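Last changed 23rd June. Questions go to Tanko Eze, who reads them all and believes about half of what the catalogs tell him.

## Trays and runners: what people keep asking

**Do I need a tray on the table at all?**
Probably not. If you carry cups from one room to another, get one. If it's going to sit there holding your mail, you've bought a second, smaller table.

**Is the Omwood tray real wood?**
No. The grain is printed. The product page says "wood character," and I'd like to know who came up with that. It's a fine tray for tea and toast, but don't sand it or oil it. There's nothing there to feed.

**The seller says it's good for 1000 washes. True?**
I have no idea, and I doubt the seller does either. I wash mine by hand with a soft sponge. Gaspard Aubert puts his in the dishwasher and says it's fine. His is also 2 months old, so ask him again in December.

**Will a runner protect a white table?**
From crumbs, yes. From a hot pan, no – a woven runner is full of little gaps, and heat goes right through. Use a trivet.

**Should the tray go on the runner or next to it?**
Stylists always stack them. I find a tray slides around on cloth, so I keep mine on the bare table, in front.

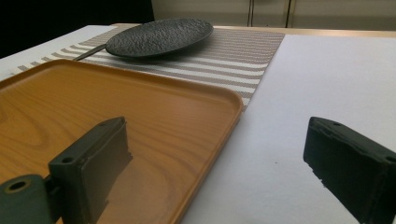

*Wood-look tray with the striped runner behind it, white table.*

**Do the stripes have to match the tray?**
Says who? Gray and white goes with most browns, including orange ones.

**Is the Berholm runner worth the extra 10 dollars over the Nenusel?**
I couldn't tell them apart after washing. Buy whichever is long enough for your table, and measure before you order.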